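About Us - Trenlow Cooking School

Hi, and thanks for clicking through to this page! I'm Kerstin Tiedemann, and I run Trenlow, a cooking school for people who can't cook, don't think they can cook, or cooked perfectly well for years and then one day got sick of their own food. I was the third kind.

I never went to culinary school. I kept the books for a tile importer and made dinner every night, the same five dinners, and one January I burned a pot of lentils so badly that I threw out the pot too. My neighbor took pity on me and showed me how she did hers. It took her all of twenty minutes and I went home furious that I'd been doing it wrong my whole adult life. The next week I asked her to show me rice. Then beans, then a proper tomato sauce (mine had been mostly sugar, I'm sorry to say).

After a while I was the one showing other people, first in my own kitchen and later in a church hall with two burners and one good knife. That was Lusero, the first version of the school. It was named after the street, and we dropped the name when we left the street.

What we teach

Mostly vegetables, and mostly the ones people walk past in the store. I have nothing against a steak, but you can find a thousand people who'll teach you to cook a steak. I'd like you to be able to come home tired, look at whatever's in the crisper drawer, and know what to do with it.

Eggplant is where everybody starts. It's the vegetable our students say they hate most, and I love changing their minds about it! Usually they've had it undercooked, so it was squeaky and a little bitter, and they decided that was that. We roast it hot and cook it far longer than you'd think, until a spoon goes through it with no argument.
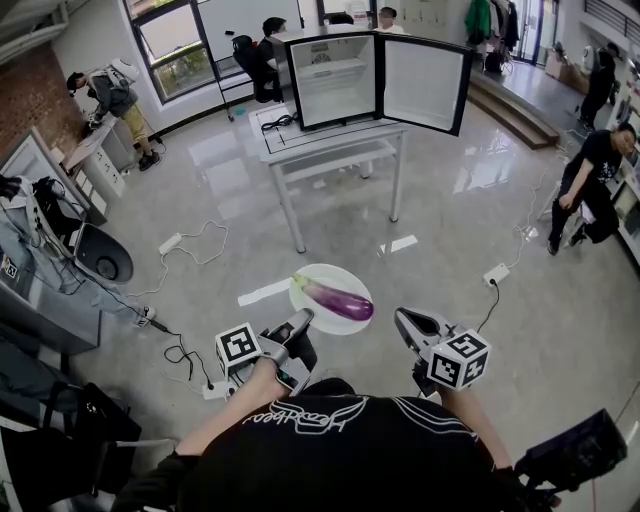 An eggplant on its plate.

Our beginner course is called Falance, and it runs in small groups. You learn knife work, salting, roasting, one soup, one pot of beans and two dressings. There's no homework, but I do ask you to cook one of the dishes again before you come back, because the second time is when you find out what you didn't write down.

The follow-up course is Tarigan. It's looser, and I plan it depending on what looks good at the market that morning. Last time we got carried away with fennel and ran way over. You don't have to take Falance first, but please be comfortable with a knife. I like to be able to look away from you for a minute.
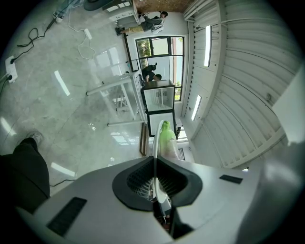
A touch of bright green.

We also do a short evening class on shopping and storing food, which started as a favor for a friend and is now the thing I get the most email about. How long do herbs keep? (Longer than you think, if you treat them like flowers.) Should tomatoes go in the fridge? (I say no until they're fully ripe, then yes, and you're welcome to fight me.) Do you really need to wash the lettuce before you put it away? I do, but I dry it like my life depends on it.

I'll admit I'm opinionated about refrigerators. People buy enormous ones and then lose things in the back of them. I cooked for a family out of a very small one for years, and I wasted less food then than I ever have since.
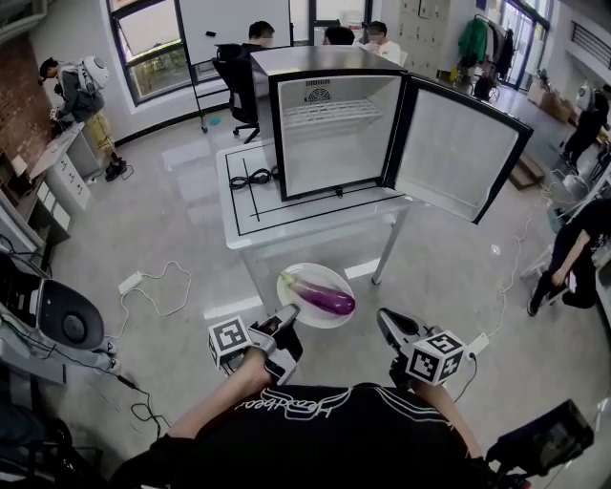

Odile, after taking the evening class, wrote to me that she'd cleared out her whole fridge the same night and found three open jars of the same mustard. She said she now keeps a list on the door and has stopped buying celery altogether, and would I please put in more on freezing next time. Yes, Odile, I will.

Coming to a class

Classes are small and they do fill up. Bring an apron and a container for leftovers, and wear shoes you can stand in. Tell me about allergies when you book so I can plan around them. If you have a knife you like, bring that too, and I'll show you how to sharpen it.

A single class is $162, and that covers all the food. If you need to cancel, let me know 2 days ahead and I'll move you to another date.

The new schedule goes up on September 9, 2026. To get on the mailing list, use the form on the contact page, or call and leave a message at extension 3248. I return calls in the afternoon, usually with something on the stove, so forgive me if I put you down for a second to stir.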